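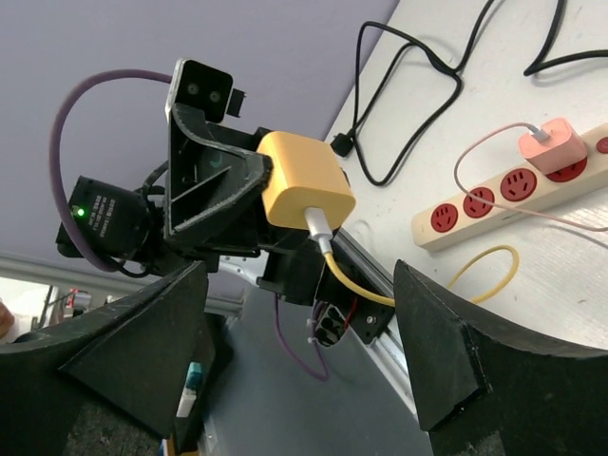
Hajar Ramadan respondió que el adaptador amarillo debería quedarse con su cable, y que si se guardan por separado en noviembre volveremos a comprar repuestos que ya tenemos. Se acepta.

2. Regletas y cargadores
Tibor Szabó presenta el presupuesto de Haddad: 28 euros por cada regleta nueva, con envío incluido. Hidayah Pasaribu prefiere esperar a que se revisen las de la sala pequeña. Se aplaza la compra.

3. Etiquetado
Los cables se etiquetarán en los dos extremos, con el nombre de la mesa. Abdelkrim Tawfik pide que no se use cinta de papel, que se despega. Quedan unas 50 etiquetas de tela en el armario; se gastarán esas primero.

4. Orden de las mesas
Al terminar, los cables sueltos se recogen y van a la caja de Unar. Las regletas se quedan en la mesa, apagadas. Hajar Ramadan redactará la nota para la puerta.

5. Ruegos y preguntas
Hidayah Pasaribu pregunta por la llave del armario. La tiene Tibor Szabó.

Acta aprobada el 10 de enero. Redacta: Hanane Bennani.

Contacto: secretaría de Jimico, despacho 31 | © Jimico | Volver arriba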